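Search this site Enter keywords Go

Skostano Home Textiles Reuse Project
Progress report to the Restrepo Fund, second period
9th May

Short version - we are on track with collection, behind on repairs, under budget on transport. Details below, sorry for the note form, the spring intake is still coming in.

Collection

Items received this period: 2928. Last period was 2751, so up a bit, mostly from the two new drop-off points on the north side. Curtains and bed linen are the bulk of it. Towels down. Still getting clothing in the bins even with the new signs. Clothing goes on to the Urko depot, no charge to us so far, but they have asked for it bagged separately and that takes staff time.

Sorting and repair

1349 items passed sorting and went out to households or to the shop. The rest is split between the repair shelf, rag grade and stuff not yet looked at. The backlog is the weak spot in this report. Both sewing machines were out for service at the same time, which was bad planning on our side. One back now. Hand mending kept going but it's slow work and only makes sense for hems and small tears.

Wool blankets and heavier throws are now washed on a separate cycle. Shrinkage complaints have stopped. Costs a little more in water and detergent, see budget.

Home try-out

Households can now keep a cloth or throw for two weeks before deciding. 13 households signed up. Big table and bed covers are the ones people want to see in their own room first - size and color are hard to judge in the shop. Plaids and stripes get picked well ahead of plain ones. Returns are low and come back clean for the most part. We'd like to keep this going thru the fall.
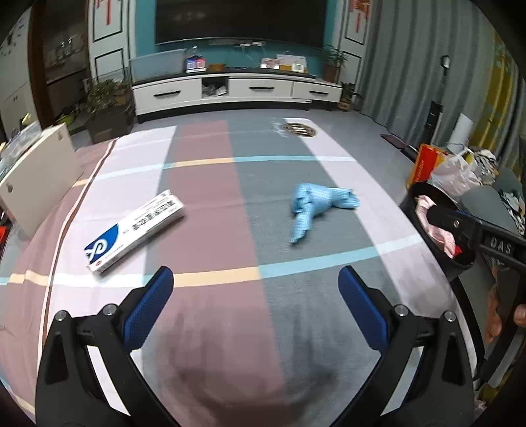

Budget

Transport under, because the van route was cut from three loops to two. Laundry over, see above. Rollix shelving for the back room was ordered and paid for, delivery came late and one upright was bent, replacement promised. No change to the total asked for. We would like to move the transport saving to machine repair, please confirm this is ok under the grant terms.

Problems

- Storage. Full by the end of most weeks.
- Damp in the back corner, landlord told twice, no date yet.
- Labels. The iron-on ones peel off in the wash. Testing sewn ones, better but slower to do.

Next period

Clear the repair backlog before September. Second mending class if the room is avaliable. New leaflet with a clear list of what we take and don't take. Decide on a third drop-off point, depends on storage.

Receipts and the item log are in the shared folder. The laundry invoice is still missing and will follow seperately.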